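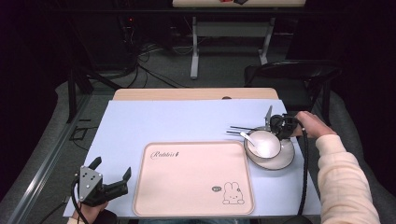 *Tray, bowl, spoon and chopsticks on a covered table, Carkdale.*

## Flirkness Shared Lunch Program: progress report to July

### Summary

The program is running at both sites, Carkdale and Kivthorpe. Carkdale is on schedule. Kivthorpe opened later than planned and is behind on attendance, and we don't expect to make up all of the gap before the grant period ends. Spending is within budget overall, with one line over and one well under.

### Attendance

We served 600 lunches in the period. Carkdale accounted for most of them. There are 128 people registered across the two sites, and a good share of those at Carkdale come every week. At Kivthorpe people tend to come once or twice and then stop. We phoned everyone who had missed three lunches in a row, and the usual answer was the bus. The midday service was dropped in the autumn timetable, so anyone without a car has to arrive at 10 and wait.

We have moved the Kivthorpe lunch to 11:30 to suit the remaining service. The first sessions at the new time were fuller.

### Menu and supplier

Qian Catering took over the cooked meals in April. The changeover went smoothly apart from two late deliveries in the first fortnight. The menu now rotates through rice dishes, noodle soup, a roast and a vegetarian option. Soup has been the most requested meal through the colder months, and some regulars have asked for a softer, lower-salt version, which Qian is pricing.

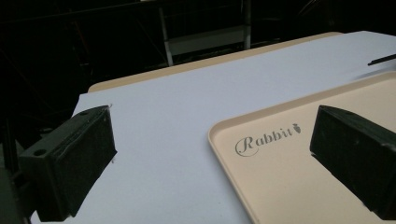
*Table sheet at Carkdale.*

### Kitchen and equipment

The second-hand dishwasher at Carkdale failed in May and was not worth repairing. We replaced it from the contingency line with your approval. Washing up by hand in the meantime added close to an hour to each session, and staff time for that month is over budget as a result.

Kivthorpe still needs a lockable cupboard for dry goods. The hall has agreed to this in principle but wants it fixed to the wall by its own contractor. We are waiting for a quote. 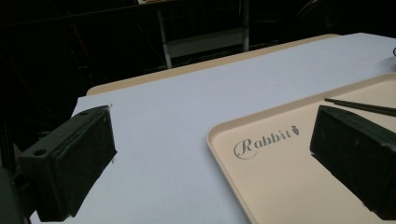 *Tray and covered table, Carkdale.*

### Staffing and training

Food safety training was completed by 28 people, including all paid staff. One part-time coordinator position at Kivthorpe has been vacant since June - we advertised it and had no suitable applicants, so the hours are being covered from Carkdale.

### Budget

- Catering: on budget
- Wages: under, owing to the vacancy
- Equipment: over, owing to the dishwasher
- Transport: well under, as the shared taxi trial has not started

We ask that the unspent transport money be carried over for the taxi trial at Kivthorpe, which would cover the gap left by the midday bus.

### Next period

- Fill the coordinator position
- Start the taxi trial, if the carry-over is approved
- Install the dry goods cupboard
- Repeat the participant survey at both sites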